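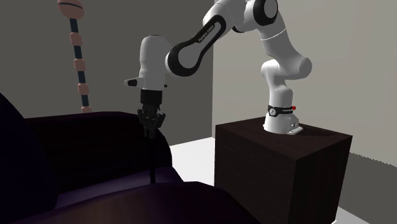
**Eleri Lougher**, lecturer in everyday language, Plillimen

## 3. What people call a thing when they've lost the word

I started this part of the project in my mother's kitchen, where a potato masher has been "the doofer" for as long as I've been alive. I wanted to know how far a word like that travels. Does it stay in one house? Does it go next door with the borrowed masher?

So Zainab Ojo and I spent a winter in 2 towns, Plillimen and Gemville, asking people to talk us through their kitchens, sheds and front rooms. We ended up with about 3000 naming turns, by which I mean any moment when a speaker reached for a word and we could hear them reaching (a pause, an "um," a wave of the hand we noted down). Zainab did most of the transcribing, and she has my thanks and my good headphones.

Furniture was easy. A chair is a chair, even when it's "the big chair" or "Dad's chair," and people got there fast. Handles were where it all got fun! Anything with a long part and a short part across the top sent people off into comparisons — "the T bit," "the key thing," "that turny one." Gemville speakers leaned hard on shape. In Plillimen we heard far more words for what you do with the thing, and a lot more plain "whatsit."

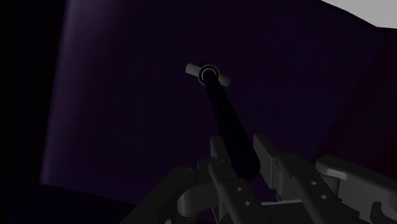 *Figure 1. Dark rod with a light gray crossbar and a small ring at the top (computer rendering).*

I had expected age to matter most, and I'd have bet money on it. Asabe Adebisi, who read an early draft, kept telling me to look at who was in the room instead, and she was right to nag. Speakers talking to a family member used house words freely. With only me there, they tidied up, apologized, and gave me the store name if they had one.

That leaves a problem I can't fix with this data. My being there changed the words, and I don't know by how much. We did leave a recorder running with 10 households over supper in December, and those tapes are full of doofers. I come back to them in Section 4, along with the matter of "thingy" and how we decided to spell it.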